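Small kitchen, white worktop: what do you leave standing out?

Started by etelka_j
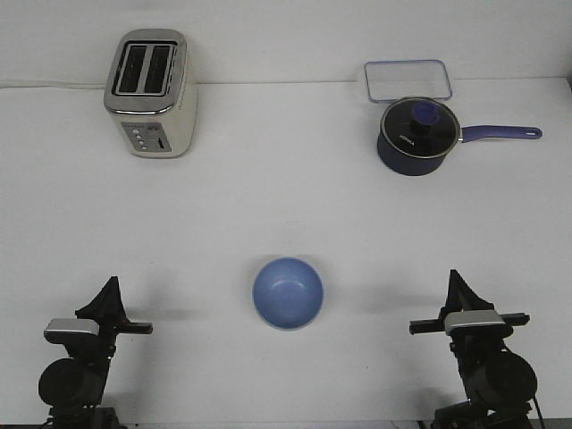
hemi_mcphee wrote:
Depends if you eat toast every morning. I do, so the toaster has the right to stay and everything else must go in a cupboard.

etelka_j wrote:
Thank you Hemi. I should have given more information in my first post, I am sorry. We moved to Totstead in February and the kitchen is much smaller than the one before. There are 2 of us. At the moment I leave out the two-slice toaster, a glass food container, the dark blue saucepan with its lid and a small light-blue bowl. I use all of them nearly every day, but my husband thinks the table should be clear in the evening. I would like to hear how other people decide.

umeshpal wrote:
I am with your husband, but only for the saucepan. A pan on a table is always a little in the way, because of the handle. I have caught my sleeve on one and the soup went on the floor. Hang it up if the handle has a hole. Mine hangs on a plain hook beside the cooker and I take it down without looking.

etelka_j wrote:
It has a hole, yes. I never thought to use it. But where does the lid go then? The lid is glass and I don't trust it on a hook.

umeshpal wrote:
Lid goes upright in the drawer with the baking trays. Put a tea towel between, otherwise it makes noise.

D_Zawadzka wrote:
I don't agree with the hooks. In a small kitchen everything that hangs near the cooker collects grease, and then you wash it before you cook and again after. I had this for 4 years. Put the pan in the lowest cupboard with the lid upside down on it, so that the knob is inside, and put the bowl on top. It takes one place in place of three.

hemi_mcphee wrote:
Damian, who has a free lowest cupboard in a small kitchen? Mine is full of potatoes and the iron.

D_Zawadzka wrote:
Then the potatoes are the problem – they should be somewhere cooler anyway.

hemant.m wrote:
About the glass container: do you keep dry food in it or do you take it to work? If it goes to work it can live in the bag. I have two from Ondeo and I only see them on the table when I fill them. For the toaster I made a simple rule. It stays near the socket, against the wall, and the cord goes behind it. The cord in front is what makes a table look untidy, more than the toaster. Please also empty the crumbs now and then, we forgot ours for a whole winter and it smelled burnt.

etelka_j wrote:
It is for leftovers, mostly rice. So it goes between the fridge and the table all the time. Maybe I can keep it on the fridge when it is empty. The cord is behind already, so I have done one thing well :)

umeshpal wrote:
Not on top of the fridge please, glass slides when the door is closed hard.

hemi_mcphee wrote:
Mine has been on top of the fridge for years and nothing slid.

etelka_j wrote:
I will try the hook first, but on the wall far from the cooker, so that Damian is also a bit satisfied. The bowl stays out. I eat my porridge from it and I don't want to open a door at six in the morning.

D_Zawadzka wrote:
A bit satisfied is fine. Please write again after a month and tell us if the pan is sticky.

1702 views · 4 shares
Contact us | © Nurnon Home Forum | Back to top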